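Open afternoon at the Bimness sorting room, Cunley

I went over on a Friday in February, mainly to see how Bimness handles small plastic toys between intake and packing. Doors opened at 2 p.m. and the tour took 78 minutes.

The working area is kept plain: white tabletop, pale grey wall, one blue bin.

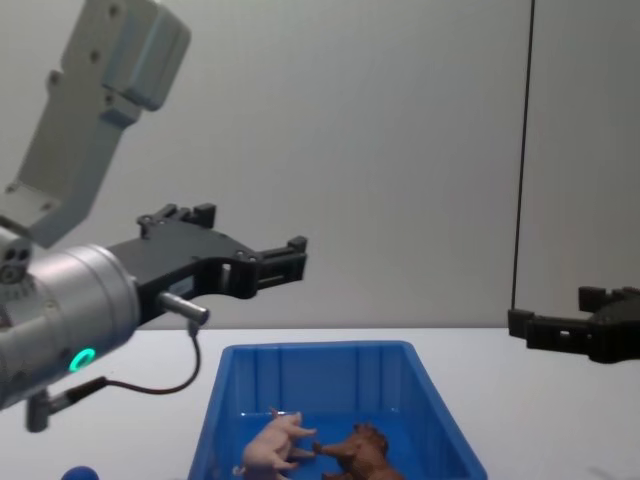
Blue bin on the white table, sorting room.

Farm animals are the main line. Athumani, the wholesaler in Ravness, sends them in mixed sacks of 1000, and each piece is checked for seam flash and paint loss. The bins are washed every evening.

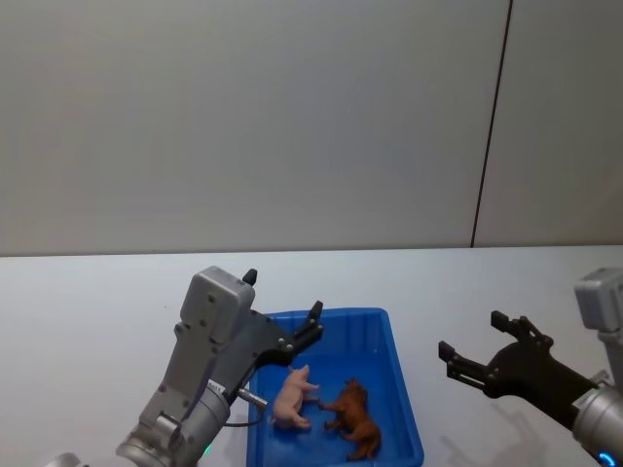
Pig and horse in the blue tray.

Animals are graded singly on the tabletop. The check is whether a piece stands without rocking on a flat surface. Rejects are almost 19 in each sack, mostly bent legs, and these go back for regrinding. 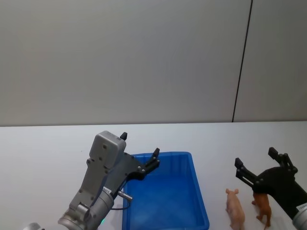

Senga Laing asked whether warm water would straighten a bent leg. The guide said it does on softer plastics, but the legs creep back within a week, so Bimness stopped trying.

Packing is next door and was not running. Labels are still written by hand — slow, but legible. Parking is poor; use the lane behind the building.
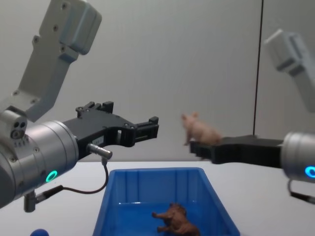

Sorting room, blue bin and pink pig.

Comments

tollgate: Do they sell the seconds? I would take a sack.

M.: Lane was flooded when I went. Try the station side.

Contact | Copyright Cunley Visits Notebook | Back to top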